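Visita al centro de demostración de Ellevora: enseñar a un robot con la mano y a distancia

Crónicas de taller -- Visitas

La jornada de puertas abiertas de Ellevora empezaba a las nueve y el grupo técnico entraba a las diez menos cuarto, después de recoger las acreditaciones y las gafas de protección. El edificio es una nave de una planta a las afueras, compartida con Baltik, que mecaniza utillaje y le fabrica parte de las pinzas. Lo que sigue son mis notas de la visita, ordenadas por puesto y con menos detalle en la parte comercial, que duró demasiado.

Ellevora no construye brazos. Compra brazos de serie, les monta pinza y cámara de muñeca y vende el procedimiento completo para grabar demostraciones: puestos de mando, programa de captura, formación de operadores y limpieza de datos. El cliente típico tiene tareas de manipulación fina en lotes cortos, donde programar trayectorias punto a punto no compensa. Según la presentación, una tarea nueva se aborda con 100 demostraciones de tanteo y, si el resultado lo justifica, se sube a 1.000. No se dieron tasas de acierto en planta. Se preguntó dos veces.

Puesto 1. Guiado manual

El primer puesto era el más sencillo. El brazo se pone en modo de compensación de gravedad, el operador lo agarra por la muñeca y lo lleva por el recorrido. El sistema registra ángulos de articulación, apertura de pinza y vídeo. La pieza de ensayo era un casquillo que había que introducir en un alojamiento con poca holgura.

El esfuerzo necesario para mover el brazo es bajo en el centro del volumen de trabajo y crece bastante cerca de la extensión completa. A partir de ahí el operador tiende a corregir a tirones, y los tirones quedan grabados. El instructor lo mostró en la gráfica de velocidades: una meseta limpia y, al final, cuatro picos seguidos. Esa demostración se descarta o se recorta.

El segundo inconveniente es la mano. Si el operador sujeta la muñeca por delante, tapa la cámara, y la grabación incluye un elemento que no existirá cuando el robot trabaje solo. La solución de Ellevora es un asa trasera impresa, atornillada por detrás del plano de la cámara. Funciona, aunque añade masa y obliga a recalibrar la carga útil.

Puesto 2. Brazo maestro y brazo esclavo

En el segundo puesto había un brazo pequeño sin motores de potencia, con la misma cinemática que el grande, y un gatillo para la pinza. Lo que hace el pequeño lo repite el grande. Pude probarlo unos minutos. El retardo no se percibe a velocidad normal y empieza a notarse en los cambios bruscos de sentido.

No hay retorno de fuerza. El operador sabe que ha tocado porque lo ve, y eso cambia la manera de trabajar: se aproxima despacio, se detiene un instante antes del contacto y luego cierra. Esa pausa aparece en casi todas las grabaciones de principiantes. Uno de los asistentes quiso saber si el modelo aprende también la pausa. La respuesta fue que sí, y que por eso las demostraciones de la primera hora de cada operador no se usan.

El gatillo es proporcional. Me pareció lo mejor resuelto del puesto: permite cerrar hasta rozar la pieza, corregir la orientación de la muñeca y terminar de cerrar. Con un mando de dos estados, esa secuencia no se puede hacer.

Puesto 3. Teleoperación solo con imagen

El tercero es el que justificaba el viaje. El operador se sienta de espaldas a la célula, a unos 11 metros, y trabaja solo con monitores: una vista general y la de la muñeca. La configuración reproduce la que Ellevora instala cuando el operador está en otro edificio.

Las tareas de este puesto se eligen por ser incómodas. Una es extraer una tapa encajada; otra, depositar una arandela en un pasador. La tercera se hace con piezas transparentes, y fue la que más tiempo ocupó. El plástico incoloro sobre fondo blanco da muy poco contraste: el contorno se reduce a unos brillos que cambian en cuanto se inclina la muñeca. Un operador con experiencia aprovecha ese efecto y balancea ligeramente la cámara antes de decidir por dónde entra. Es un gesto útil que conviene conservar en los datos, a diferencia de la pausa antes citada.

La iluminación es difusa y no se toca durante una serie. Se comentó que en las primeras sesiones había un foco puntual y que los reflejos duros llevaban a los operadores a cerrar sobre el brillo y no sobre la pieza. También se fija el color de la mesa. En la célula de la visita era un beige rosado mate, que separa bien el borde de una bandeja blanca y no devuelve reflejos. 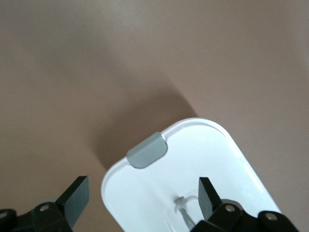
Redacción de Crónicas de taller
Responsable de la sección de automatización

La vista de muñeca en la tarea de piezas transparentes resume bien el problema. Los dos dedos entran por la parte inferior, con las almohadillas gris oscuro más o menos a la misma altura, y el inserto queda entre ellas, más próximo a la derecha. Dentro hay un componente fino, parecido a un tubo, con una pequeña conexión translúcida en el extremo superior. El dedo derecho tapa parte de las piezas por ese lado. El izquierdo, en cambio, está todavía por fuera de la bandeja, sobre la mesa. Con esa geometría, cerrar sin más supone contar con la pared del recipiente, y el operador tiene que decidir si desplaza la muñeca o si gira.

En este punto el protocolo pide desplazar primero y girar después, en dos movimientos separados. La pestaña gris del borde sirve de referencia de orientación: es lo único que destaca en ese extremo del recipiente, y los operadores acaban alineando con ella aunque el manual no lo mencione. Pregunté si eso no crea una dependencia indeseada. La respuesta fue prudente. Se está preparando una serie con otro recipiente para comprobarlo, sin fecha.

Gestión de los datos

La parte de datos se explicó en una sala aparte. Cada demostración se etiqueta con tarea, operador, puesto y resultado, y pasa por el visor Flulness, desarrollado en la casa, que sincroniza vídeo y señales. El revisor marca inicio y final útiles. Los intentos fallidos se guardan en un conjunto separado. El archivo acumulado de este centro es de 3.000 demostraciones revisadas, con reparto desigual: el guiado manual está sobrerrepresentado porque fue lo primero que se montó.

Observaciones

-- El guiado manual sigue siendo lo más rápido para tareas de inserción con la pieza a la vista. En alcances largos pierde calidad.

-- El brazo maestro exige menos formación de la que esperaba, pero ocupa casi tanta mesa como la propia célula.

-- La teleoperación por imagen depende mucho de la cámara de muñeca. La vista general apenas se consultaba una vez iniciada la aproximación.

-- Las almohadillas de los dedos se cambian por desgaste. No se facilitó el intervalo, y Baltik, que estaba presente, remitió a la ficha del producto.

El precio del puesto completo se entrega bajo petición y depende del brazo elegido. La próxima jornada está prevista para enero, con un cuarto puesto a dos manos que en esta visita permanecía tapado con una lona. La inscripción se hace por correo y el grupo técnico se llena antes que el general. Hay aparcamiento detrás de la nave, entrando por el muelle de Baltik.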